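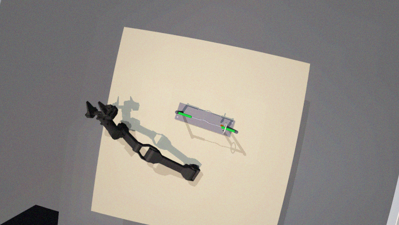

According to Burgi Thaler, the wire is a poor test of a robot arm and a very good test of the people programming it. She made the remark during the introduction at Casik's open day, before any of the visitors had put a question, and most of what followed was an argument for it.

Casik occupies the upper floor of the old Baumgartner building, above a joinery. The open day ran from ten in the morning until four, in groups, and I joined the one at eleven. The subject was a single task: a ring has to travel along a bent wire from one end to the other with as little contact as possible. Many readers will know it as a fairground game with a buzzer. At Casik it serves as a benchmark for arm controllers, and the firm runs it in simulation first and on the bench second.

The simulated version was shown on a large screen. It has one black arm with a two-fingered gripper, mounted on a cream table. The wire is carried over a flat plate, with a green sleeve at either end, and the ring starts at the right. The wire itself is only gently bent. I had expected something more severe, and so had the man next to me, who said so. Thaler replied that a shallow wave is harder to score than a sharp corner. At a corner, every controller slows down. On a shallow wave a careless one keeps its speed, and the ring drifts out of square with the wire before the error is large enough to be noticed.

The score has two parts. The first is contact time, meaning the total time the ring touches the wire during a run. The second is the angle between the ring and the local direction of the wire, sampled throughout. A run is stopped after 60 seconds whether or not the ring has arrived. There is no bonus for finishing early, a rule brought in after one controller learned to throw the ring along the wire and accept the contacts.

Casik trained the present controller, called Drenora, on 1,007 recorded runs steered by hand. Of these, 863 were kept. The rest were thrown out for faults in the recording, mainly dropped position readings, and not for bad steering. Thaler was firm on this point. Clumsy runs are left in, provided the operator recovers, as the controller has to see what a recovery looks like. One visitor asked how a clumsy run is told apart from a failed one. The answer was that the ring must reach the far sleeve within the time limit, and that no other judgement is made.

Grasping took up more of the talk than I had expected. The ring is thin, and when it hangs on the wire it can turn freely. The fingers are pointed, which helps in getting at it but leaves a small area of grip. If the ring is taken off centre it rotates as soon as it touches anything, and the remainder of the run is spent correcting for this. Drenora is allowed 2 attempts at the grasp. If the second fails, the run counts as zero.

We were then taken through to the bench, where the same layout has been built with a real arm. The wire is held in clamps made by Rokov, and can be changed in a few minutes. The bench is noisier than the simulation in every sense. The extractor from the joinery below can be felt through the floor, and the readings are filtered to remove it. Three runs were made while we watched. In the first the ring was released early, short of the sleeve. The second and third were completed, the third with a long contact near the middle of the wire. The scores were put up on a monitor without comment.

Questions were mostly about the gap between the two versions. Lighting was blamed for some of it. Shadows of the wire fall on the table in the simulation as they do on the bench, but the bench has a window, and results in the late afternoon are worse. A blind has been ordered. Friction in the ring was given as the other cause, and no remedy for that has been settled.

The handout lists the scoring rules in full but omits the sampling rate for the angle. I asked for it afterwards and was told it will be in the next version. Parking is in the yard behind the joinery and was full by half past ten.

Contact the editor | Copyright remains with the contributors | Back to top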